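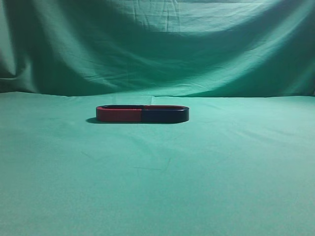

Vinora Science Lending Library
Notes on the Magnet Collection, a thread

1/ The Vinora Science Lending Library has completed its review of the magnet collection. The posts that follow set out what borrowers may expect when the collection reopens, and how items should be handled, stored and returned. Teachers with a current card need not reapply.

2/ The red and blue ring at the head of this thread belongs to the group our catalog lists as "loops, long." It has two straight sides, rounded ends and an open center. Borrowers who search the catalog under "bar magnets" will not find it. A cross-reference will be added.

3/ On color. Red and blue halves are a teaching convention, and the convention is not the same in every country or in every textbook. Borrowers are asked not to assume which half is north. Each loan includes a small compass and a card explaining how to test the poles before a lesson.

4/ The dark blue paint used on several of our pieces can be hard to tell from black, especially in low light. Labels and lesson cards will continue to say "blue." Teachers working with students who have difficulty telling colors apart may request the version of the card that uses the words "left" and "right" with a printed outline.

We use cookies to improve your experience on this site. By continuing to browse, you agree to our use of cookies. Accept | Manage settings

5/ On surfaces. The library recommends that magnets be laid out on cloth during demonstrations. Cloth protects painted faces from chips and keeps a piece from sliding when a second magnet is brought near. A plain color with no pattern is preferred, so that students at the back of the room can follow the outline of the object.

6/ Steel-topped tables and metal carts should be avoided. Where no other table is available, please place at least two folded layers of cloth between the metal and the magnet, and lift the magnet straight up when finished. Dragging is the main cause of scratched paint in our returns.

7/ On iron filings. Filings must never be poured directly onto a magnet. They collect inside the opening of a ring, work their way into the paint and are very slow to remove. Use the clear tray supplied, with the magnet underneath it. A return with filings attached will be charged the standard cleaning fee.

8/ Several borrowers have asked whether a ring may be used in the same lessons as a bar. In most cases it may, although the pattern of filings will look different and the lesson card for bars should not be followed step by step. Wenjie Xu of our education office has written a separate card for rings, with space for students to draw the pattern they see. It is available at the desk and by mail.

9/ On storage. Magnets are to be kept in the padded boxes in which they were sent. Please do not place two magnets loose in one drawer. Painted pieces that snap together may chip, and fingers can be pinched. The lesson card for younger grades includes a short safety statement to be read aloud.

10/ Magnets must also be kept away from bank cards, mechanical watches, older computer drives and medical devices. Any student or adult with a pacemaker or similar implant should not handle items from this collection. This rule applies to every magnet we lend, whatever its size.

11/ On heat. Do not leave a magnet on a radiator, in a closed car or on a window ledge in full sun. Strong heat can weaken it, and the change may not be noticed until the next class tries to use it. The same is true of repeated drops onto a hard floor.

12/ On cleaning. Wipe painted surfaces with a soft, dry cloth. Bits of metal can be lifted off with a piece of tape or a lump of modeling clay. Do not use solvent, scouring pads or the dishwasher. The last of these is mentioned in response to actual returns.

13/ The review covered 223 catalog entries across our two sites, Vinora and Bergeron. Of these, 23 have been withdrawn from lending and moved to the study shelf, where they may be viewed by appointment. The most common grounds for withdrawal were lost strength, damaged paint and missing boxes.

14/ Catalog entries now follow a single pattern: shape, color, length, storage box, lesson card. Weight has been dropped from the short entry and may be found in the full record. Older printed lists should be recycled, as the shelf numbers in them are no longer correct.

15/ Loan periods are unchanged. Schools may keep an item for three weeks, with one renewal. Home educators may keep an item for two weeks. Requests made in April, when many schools teach this unit, should be placed well ahead of time. The waiting list for that month is kept separately and does not carry over from one year to the next.

16/ The Brimden school district will receive its loans through the district mail room, under the arrangement already in place. Teachers in Brimden should not send returns by regular mail. Boxes received that way are difficult to match to a school and have delayed the next borrower.

17/ If an item arrives damaged, please report it before using it. Note the catalog number on the box lid and describe the damage in one or two sentences. Borrowers are not charged for damage reported on the day of arrival.

18/ Kendra Fraser, who oversees lending at Vinora, will answer questions about bookings and renewals. Questions about lesson content should go to Wenjie Xu. Both may be reached through the contact form on our site. Replies to this thread are read, but bookings cannot be accepted here.

19/ The magnet collection reopens for loans on Jul 22, 2022. Requests placed before that date will be held in the order in which they were received.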